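Lay members wanted for solicitors' conduct panels

Gudico Tribunals Office is looking for 11 lay members to sit on the panels that hear complaints against solicitors, licensed conveyancers and the occasional notary. You do not need a law degree. If you have one and use it for a living, you can't apply, and we hope you will take that in good spirit.

Each panel has 3 members: two lawyers and one person who isn't. The person who isn't has the same vote as the other two and is, in our experience, the one who asks what the letter was supposed to mean.

What the work is like

You will read a great deal. The longest bundle last year ran to 362 pages, a good part of it emails about who had failed to reply to which other emails. Few cases involve suitcases of cash. Most are about client accounts that don't add up, files left in a drawer, undertakings given on a Friday afternoon and forgotten by teatime, and fees that grew in the dark. Now and then somebody has told a court something that wasn't true, and those are the hearings people remember.

Expect to sit for some 11 days a year, mostly in blocks of two or three. Hearings are held at our rooms in Hudec Street or by video. You will also be asked to comment on draft decisions, which the chair writes and everyone else improves.

Who we want

People who can listen to a polished speaker for two hours and still notice that the question wasn't answered. You should be able to disagree with a barrister without either apologising or enjoying it too much. We'd like to hear from people who have worked in shops, schools, hospitals, kitchens, warehouses and anywhere else where the paperwork matters and the pay doesn't reflect it.

You can't apply if you:
- are or have been a solicitor, barrister, legal executive or judge
- work for a firm we regulate, including in its post room
- have an unresolved complaint with us (we do see the difficulty)
- are an undischarged bankrupt

What you get

A daily fee, paid in the month after the hearing, and your travel at standard class. Lunch is provided on sitting days. Opinions differ on the lunch. Training takes 2 days and covers evidence, procedure, writing reasons and how to stay awake during costs submissions. Appointments run for 3 years and can be renewed once.

How to apply

Send us a CV and a letter of no more than two sides telling us about a time you changed your mind because of something you read. Please don't send certificates. Applications close on 9/1/20 and anything that arrives later will be treated as the tribunal treats late evidence. Interviews will follow, and new members should be sitting by May.

For a chat about the role, ask for Divina Tagle. For questions about conflicts of interest, ask for Loretta Yazzie, who has heard most of them.

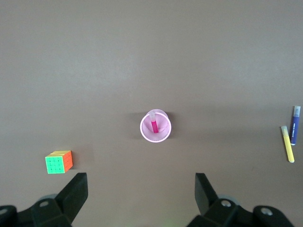
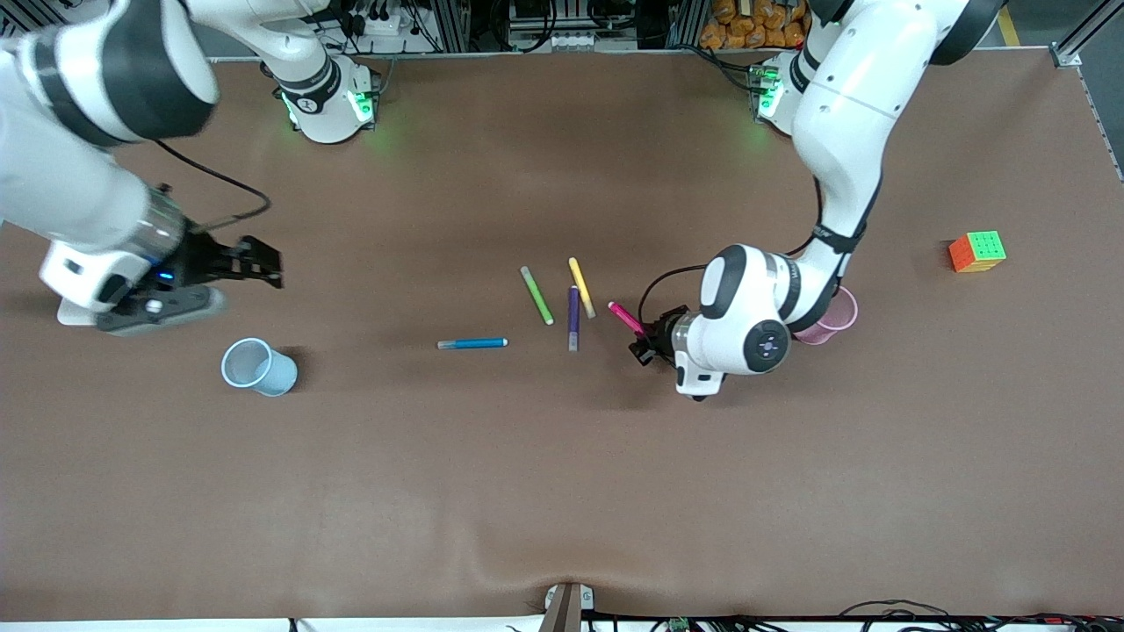
Pink cup on a plain tabletop (first); markers, cups and a puzzle cube on the table (second).

Gudico Tribunals Office, Hudec Street | Contact us | © Gudico | Back to top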